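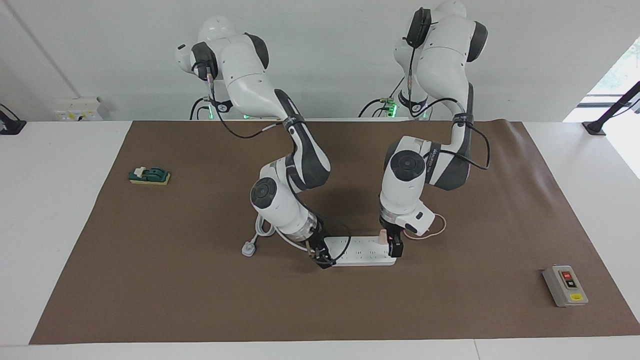 One arm holds the power strip while the other brings a plug to the sockets at the Drostby workshop.

DROSTBY — The two-armed robot at the Drostby training workshop had a full room on Thursday, when the workshop opened its doors to local companies and to families from the neighborhood.

The main demonstration was a task most people do at home without thinking. One gripper presses on the end of a white power strip, and the other brings a small pink plug down to the sockets. The visitors stood behind a line of tape on the floor and followed each attempt from close by.

"A socket is a small target, and the cable pulls the plug to its own side," said Santeri Savolainen, who leads the robot group. "For us it is an interesting problem. For my daughter it is a very slow way to plug in a lamp."

The group has worked on electrical parts for 11 months together with Pledetard, a company that assembles control boxes. Besides the power strip, the work table has a knife switch on a yellow base and a switch box with a red and a green button. According to Savolainen, the same pair of arms should learn to handle all of them before spring.

Kazue Furukawa, production manager at Pledetard, told the audience that her company does not plan to replace its assemblers. It wants help with the testing of finished boxes, where a worker may press the same buttons 400 times in one shift.

"People get sore thumbs from this, and then they make mistakes," she said.

The questions after the demonstration were mostly practical. Retired electrician Heikki Koskela wanted to know what happens if the plug goes in crooked. Savolainen answered that the arm should stop when it feels too much resistance, lift the plug and try again — but he admitted that the limit is still adjusted by hand.

Other visitors asked about the price of the equipment, which the workshop did not want to give.

The next open afternoon is in October and starts at 2 p.m. Ximena Riquelme, who arranges the visits, asks school classes to register in advance, as the room is small. Entrance is free, and coffee will be served in the hallway.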